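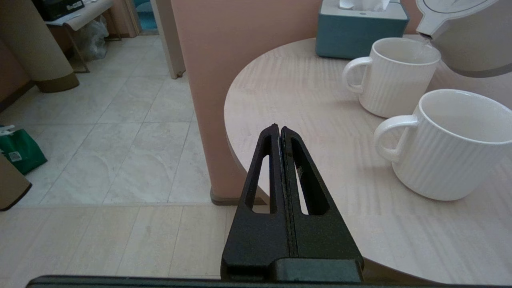

Ferken Tikia home heart rhythm recorder

The Tikia is a small recorder for people who get the odd flutter or skipped beat and want something useful to show their doctor. Rest a thumb on each pad, sit still, and you have a clear trace in half a minute. We love how simple it is!

It weighs 80 g, runs on 2 AAA batteries (supplied) and keeps 156 recordings before the oldest is overwritten. There are no leads, no sticky patches and no account to set up.

What's new

The April update brought larger numbers on the screen and a note button, so you can mark a recording "dizzy", "after stairs" or "after coffee" - a lovely little addition, and one that customers had been asking us for.

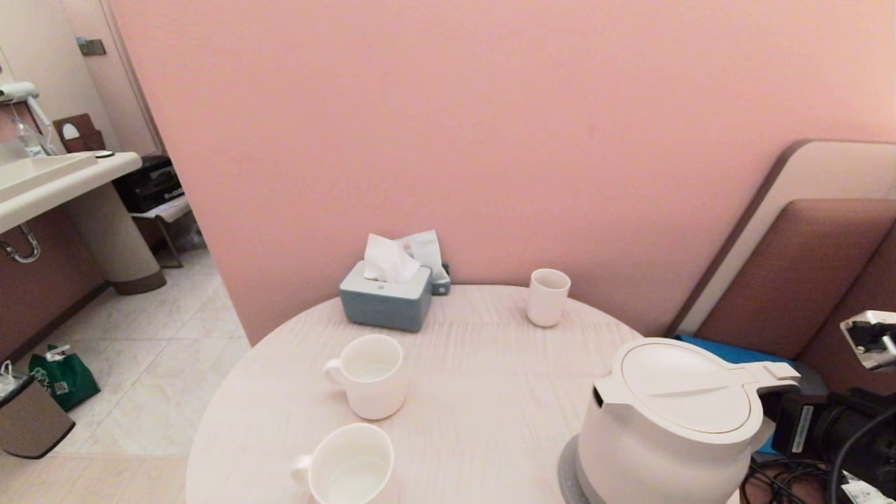 Taking a good recording

Sit down for a few minutes first, with your forearms resting on a table. Dry thumbs work poorly, so dampen them slightly if the trace looks fuzzy. Try not to talk. Edgars Jaunzems, who looks after our support desk, suggests recording at the same time each morning as well as when you feel something, so your doctor has an ordinary day to compare with. 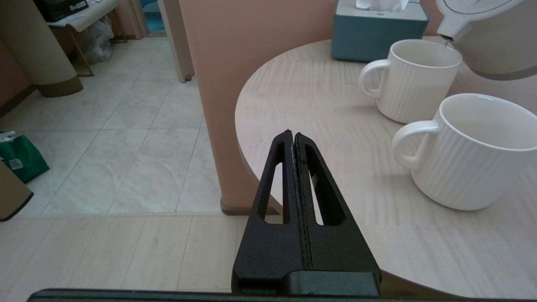 Traces can be printed from any computer using the Skikar cable, six to a page. The cable is sold separately, as is the Vaher soft case.

The Tikia does not diagnose anything and is not suitable for anyone with a pacemaker. If you have chest pain or faint, call 999.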